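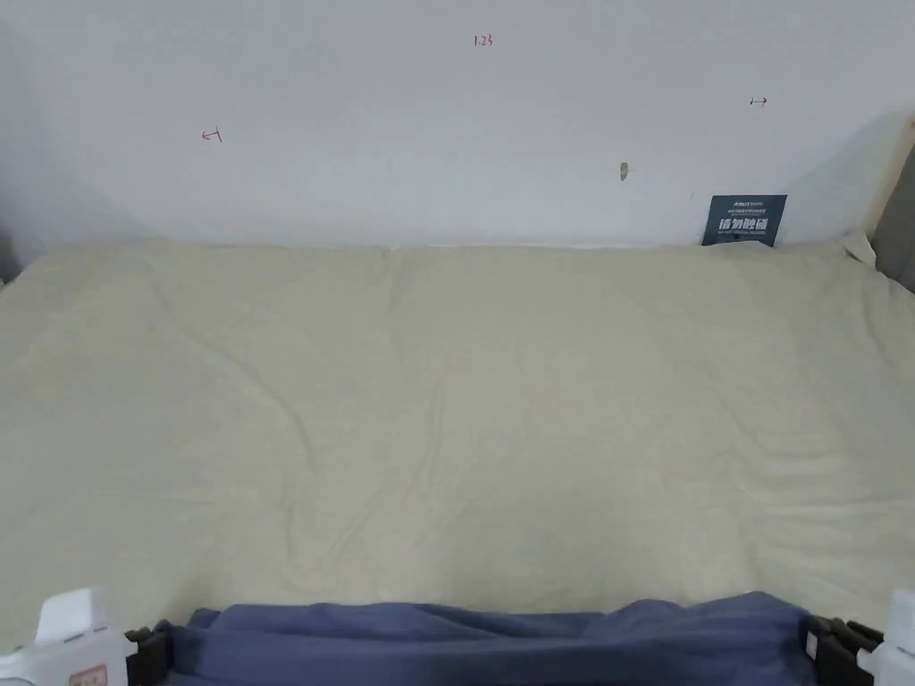 Minttu Mustonen asks if "bed to wall, no gap" still counts as a pass when the doona is pulled right up and you can't see the mattress edge. No. Lift the doona, look, then tick. Same for everyone please.

Home Rooms Checklists Forms Contacts Search

BED AND WALL CHECK, CINDOMHOLM SLEEPING ROOMS
6 Dec 2023
By Leilani Fitzsimmons

Sheet 29, replaces the October one. Bin the old copies. Marks are OK / FIX / ASK. Write something next to every FIX even if it's two words. "See above" isn't a comment.

1. Bed against wall
Push test at the head end, then both corners. Run a hand down the gap. Small stuff goes down there, check for it with the torch before anyone shoves the bed back.
OK. Bedding wants straightening but thats housekeeping not safety.

2. Wall surface
Plain white, should wipe clean. Dents, flaking, old plugs, anything sharp at pillow height.
FIX, minor. Small grey smudge or dent low down behind the bed. Run a finger over it. If it's a hole, fill it. If it's dirt, sugar soap.
Tariq: can do it when I'm up there for the skirting.

3. Handwritten marks on wall
ASK. There's a 1.23 and a couple of little arrows. Do NOT paint over till someone says what they're for. If it's a height for a fitting I want to know which fitting and who measured it.
Satish Raju: not mine. I write on tape.
Teófilo: not mine either, will ask the fitters at Orakzai.

4. Signs and notices
Fixed flat, readable, nothing a sleeper can knock down on themselves.
FIX. Blue "please do not touch" card is just leaning on the wall behind the bedding. Either mount it or move it. Corners on those cards are hard.
Printed sheet taped up higher on the wall, OK for now, press the tape down and check its the current version.

5. Hooks, nails, screws
Anything sticking out above a mattress gets a FIX, no exceptions, I don't care how small.
FIX. Small metal hook in the wall just above the blue sign. Out, or cap it.
Tariq: out. Will fill same time as item 2.

6. Side panels and posts
Grip the padded panel at the top and rock it. Shouldn't shift against the post. Feel along the seams for staples. Timber posts, check for splinters with the back of the hand.
No mark yet, I ran out of time. Teófilo to do before handover and initial it.

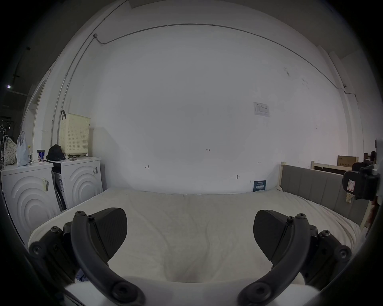 7. Storage on or near beds
Nothing stored on top of bed frames. This was on the last sheet too.
FIX. Cardboard box up on the rails of the other frame. Down to the floor or into store 111, whoever it belongs to.
Minttu: what about empty boxes?
Leilani: empty ones too. They get filled.

8. Bed frame fixings
Allen key round every bolt, feet level, slats seated. Don't just look at them. Max load lable still on the underside.
Not done, key has gone walkabout. Plodura kit has a spare, ask Satish.

9. Linen
Nothing trailing on the floor on the walking side. No cords under the sheet. Cords generally, see form 269.
ASK. Bottom corners need lifting, I only looked at the top.

10. Way out
Clear path from each bed to the door, lights off, shoes off, walk it.
OK.

Recheck items 2, 4, 5 and 7 together. Items 6 and 8 need a first mark before anyone signs. Item 3 stays open till Orakzai answer.

Comments

Satish Raju
Spare key is in the top tray. Bring it back.

Teófilo Mamani
Item 6, do you want both sides rocked or only the panel side?

Leilani Fitzsimmons
Both if there's something to rock.

Tariq Janjua
Filler needs overnight so no bed against the wall till morning. Can someone put a note on the door.

Related
Cords and power boards, form 269
Mesau wing: mattress turning list
Wall repairs, who to ring
Store 111 contents
Bunk ladders and rails, draft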